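The owner of Haven has spent 6 years filling a small shop with things to put other things in, and she lights up the moment I ask about baskets.

"Wire mesh! I could talk all day," she says. "You can see what's inside, crumbs fall straight through, and a black one looks great on a pale wood table."

Her rule at home is one open basket per table, never more. Cups go in, the basket goes to the kitchen, and the table is clear again.

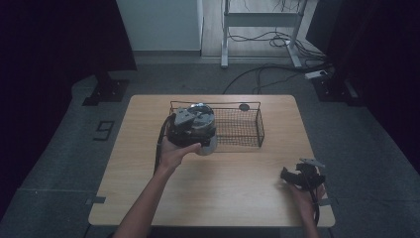 "People think they need 100 boxes with labels," she says, laughing. "Start with one basket! Use it until January, then come and tell me if you want another."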